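Pillilbridge Community Boards > Kitchen > Gadgets and Gripes

Topic: Is proofing dough in the airing cupboard still a thing?

crumpet_61
Trying to get a decent rise over winter and my kitchen is the temperature of a bus shelter. Mum swore by the hot water cupboard. Mine has a modern tank in it, so well insulated it wouldn't warm a sock. What's everyone doing?

wharms
Oven with just the light on. Been doing it for years. Tape a note over the dial, though, or someone in your household will preheat for chips and you'll have a tea towel fire and a very flat loaf.
Wolfram Harms

Bindi Lou
Disagree with Wolfram, as is traditional. Oven light is too warm for anything with a long ferment. Put it in the fridge overnight and stop fussing. Flavour's better and you get to go to bed.

crumpet_61
The fridge is full of my husband's home brew. I'm not being given a shelf.

wharms
Too warm for you, maybe. I put a thermometer in there last September and it was fine. I'll dig out the notebook if I must.

Bindi Lou
Please don't dig out the notebook.

tinshed
Less yeast, more time, bench. My basic is 525 g flour, 200 g of that wholemeal, and whatever the tap's giving. If it's cold I start it earlier. Never owned a proofing anything.

crumpet_61
That's fine for loaves, but I'm after soft white rolls for the school fete and there's a deadline.

Yalcinkaya_fan
If it's softness you want, skip the oven and steam them. Small dough, short prove, no crust to worry about. I used 100 g less flour than the packet said, mostly out of spite.

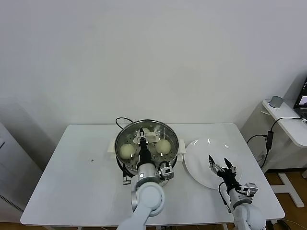
Two buns in the steamer.

Bindi Lou
Those are buns, she asked for rolls.

Yalcinkaya_fan
A roll is a bun with a mortgage.

wharms
Found the notebook. 2019-11-02, oven light, door shut, 61 minutes to double. I rest my case.

Bindi Lou
You wrote down 61?

wharms
It was 61.

crumpet_61
Going with the oven light and a very large note. Will report back if the house is still standing.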